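Perforated container

A perforated container is an open or lidded box, basket, or crate whose walls, base, or both are pierced by a regular pattern of openings. 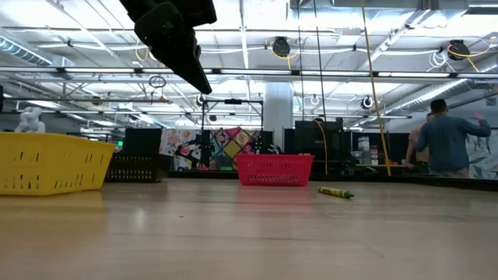 The openings reduce weight, let air and liquid pass, and allow the contents to be checked without unpacking. Perforated containers are used in produce handling, laundry work, parts washing, retail display, and household storage. Most are molded from polypropylene or high-density polyethylene, although wire, sheet steel, and woven plant fiber are also used.

Terminology

Usage is not consistent. In trade catalogs, "basket" generally means a small container carried in one or both hands, while "crate" means a larger, stiffer one meant to be stacked under load. "Tote" may refer to either, with solid or pierced walls. The Wenddale produce market in its handling rules separates the two by load alone: any container rated above 20 kg is a crate, whatever its shape.

Wall patterns

Openings are classed by shape. Round holes are the easiest to drill or punch and spread stress evenly, but they give a low open area for a given wall strength. Oblong slots give more open area and are common in molded goods, where they can be lined up with the flow of plastic in the mold. Square and diamond grids are found mainly in large crates. Hole size is set by the smallest item to be held. Small fruit and loose fasteners need narrow slots or a liner.

The open area ratio is the total area of the openings divided by the area of the wall. A high ratio speeds cooling and drainage but weakens the wall, and ribs or a thicker rim are added to make up the loss.

Manufacture

Plastic containers are made almost entirely by injection molding. The openings are formed by raised portions of the mold that meet the opposite face and keep plastic out. Side openings cannot be released by a straight pull unless the wall is sloped, so simple molds produce tapered containers. Vertical walls require side sections that slide outward before the part is ejected. The Drosano works switched to sliding molds for its large crates and kept tapered molds for baskets, which nest when empty.

Kyriakidis, a maker of olive crates, welds the base on as a separate part. The method permits a finer base pattern but leaves a seam that must be inspected.

Stacking and nesting

A container that nests saves space on the return trip; one with straight walls uses space better when full. Stack-and-nest designs do both, by means of corner posts that lock in one orientation and clear each other when the container is turned 180 degrees.

Cleaning

Pierced walls drain quickly but hold residue at the edges of the openings. Commercial washers use angled spray from at least 2 sides. A review of 2,117 crates at the Undham depot found residue on 108 after a single wash cycle, mostly under the rim.

See also

Bulk bin
Colander
Pallet
Wire basket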